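Norkano Solid Timber Worktops
Reading time: 2 min
14 shares | 2 comments

The Norkano range of solid timber worktops is supplied to schools, colleges, libraries and public buildings. Each top is made to order at the Tollia workshop and delivered ready for fitting to an existing frame or cabinet.

Sizes and timbers

Tops are offered in beech, ash and maple. The standard depth is 496 mm, which suits most wall benches and reading desks. Lengths are cut to the customer's drawing in steps of 100 mm, from a minimum of 400 mm. Customers who require a different depth should state this when asking for a quotation, as the board must be glued up to size before planing.

Corners are rounded as standard. Square corners may be requested for tops that are to meet a wall or a second top. Cut-outs for sinks, cable ports and sockets are made in the workshop from a paper or card pattern supplied with the order.

Finishes

Two finishes are available. Cemov oil is intended for studies, libraries and offices, and may be renewed by the customer without removing the top. Koo lacquer is intended for classrooms and craft rooms, where glue, paint and water are in regular use. Lacquered tops cannot be patched and must be sanded back in full before a new coat is applied.

Samples of both finishes may be borrowed for up to 2 weeks. Requests should be addressed to Shahnaz Haque in the sales office.

Fitting

Tops should be stored flat, in the room where they will be used, before fitting begins. Slotted brackets are supplied and must be used along the full length, so that the timber can move with the seasons. Tops must not be glued to the frame. Where a top passes over a radiator, a heat shield is required and is charged separately.
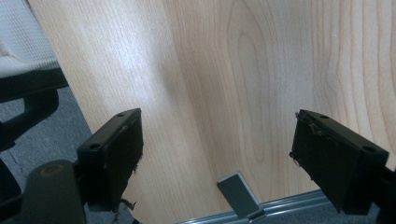 Care

Surfaces should be wiped with a damp cloth and dried at once. Bleach, scouring powders and wire wool must not be used. Oiled tops in daily use should be given a fresh coat each February and again before the autumn term.

Orders and delivery

Orders are confirmed in writing by Henk Van Rooij, who will also agree a delivery date. Deliveries to schools are made on a Thursday unless other arrangements have been accepted. Tops cut to a customer's drawing cannot be returned unless they are faulty. Any damage must be reported on the day of delivery, and the packaging kept for inspection.

2 comments
Share this page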